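Sarby Adult Learning, Community Arts Leadership
Handout for Session 4: Putting on a school dance show

Welcome back, everyone, and thank you for all the kind notes about the last session. I promised something on paper this time, as we ran out of evening before we got to running orders (my fault, I do go on), so what follows is most of what I would have said, and a little more besides.

Choosing a thread

A show needs something to hang on. Last November I helped with one called Alcaraz, a made-up seaside town where every class danced a different part of the day, from the fish market to the last bus home. It worked because even the smallest children could tell you where they were supposed to be. Weather is good, so are journeys, and so is food. I'd steer away from anything that needs a narrator to explain it, as the microphone will let you down sooner or later and then where are you?

How long is long enough

Aim for 60 minutes with no interval, or a bit more with one. A piece for young children can be three minutes and nobody will feel short-changed. Older groups will ask for longer, and you may give in once, but do look at the whole running order first. I put the quietest piece second and the noisiest one just before the end, and I try to leave two dances between any costume changes, which never feels like enough when you are the one doing up the buttons!

Including every dancer

Please plan for this from the first rehearsal and don't leave it until the week of the show. Some pupils will want to dance at the front, some will be happier beside a friend, and some may decide on the day that they'd like to watch from the wings. Teach the steps in a seated version as well as a standing one, and teach both to the whole class. Play the music at the volume you will really use, early on, so it isn't a shock in the hall. Ignacio Cuesta's group at Flistent used a ribbon passed from hand to hand to show whose turn came next, and I have borrowed that idea ever since.

The dress rehearsal

Run it straight through, mistakes and all. Keep your notes until the finish and give only a few, kindly. Take a register at the door, and another after the break.

For next time, please bring a draft running order for a show with around 60 pupils, with the music written beside each piece. Rough is fine. 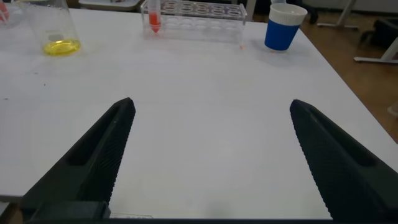
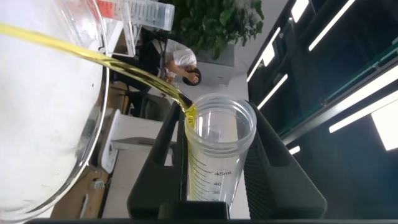
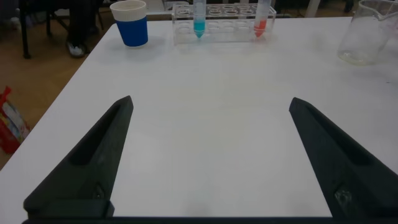
Kimie Sugiyama writes: I tried the quiet piece second with my own class and the parents were still finding their seats, so I've moved it to fourth. Would you count the bows as part of the 60 minutes? Ours seem to go on for ever.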